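Subject: Re: [bench-arms] Hand loses grip on small flasks, no error raised
From: Ekrem Gündoğdu

Lionel Mapplebeck wrote:
> Has anyone else had the hand report a good grip when it hasn't got one?
> Ours said "held" on Tuesday and the arm went off to the stirrer with
> nothing in its fingers. No error, no stop, log perfectly happy.

Hi Lionel, all,

Yes! Same thing at our Mundudham bench, and I've spent far too long on it. We do the flask transfer (holder to heating block and back again) with the heater switched off while I'm chasing this, and I'd ask everyone else to do the same, please.

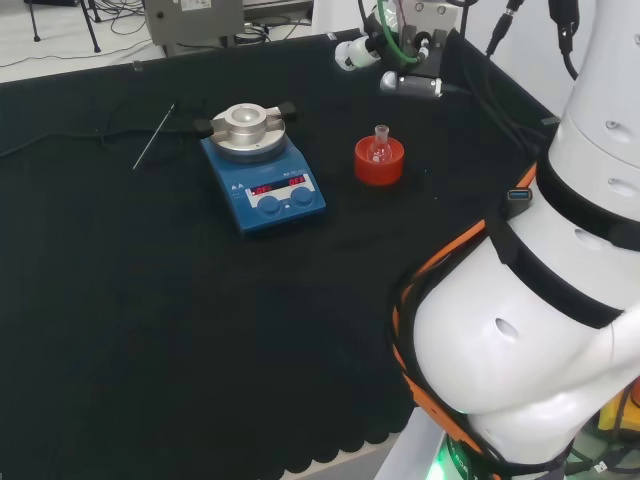

Lionel wrote back off-list that his only goes wrong after the arm has been parked over lunch, and he wondered whether the finger zero was drifting. I think he's right, or half right anyway. I ran 185 transfers and got 20 false "held" reports, nearly all of them early in a session. Re-zeroing the fingers with the hand wide open got rid of most of those.

What's left seems to be the thumb. The grip check adds up the load over all the fingers, so if the curled ones press against each other hard enough the total passes, whatever the thumb is doing. On a narrow neck that's quite easy to manage.
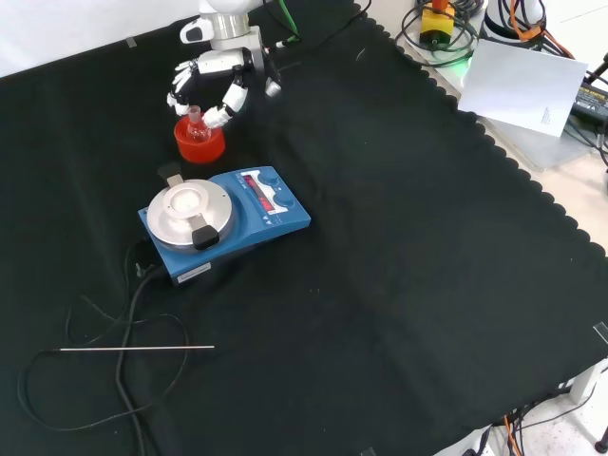
So I've split the check in two, thumb on one side and the rest on the other, and both have to pass before the arm may lift. It's a small patch to the Fliria script, and I'll send it to anyone who wants it (it's ugly, be kind). I've also put in a wait at the top of the lift, where it reads the load again and stops dead if the number has dropped.

What I'm doing for now, in order:

1. Zero the fingers, hand open, at the start and after any break.

2. Close on the flask in the holder and read thumb and fingers separately before lifting.

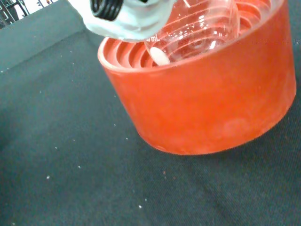 3. Lift, wait 4 seconds, read again. If either side has dropped, stop and go and look.

4. Leave the heater off until you've had a full day without a false report.

Lionel, could you try the split check on yours and post the log, even if it's boring?

Cheers,
Ekrem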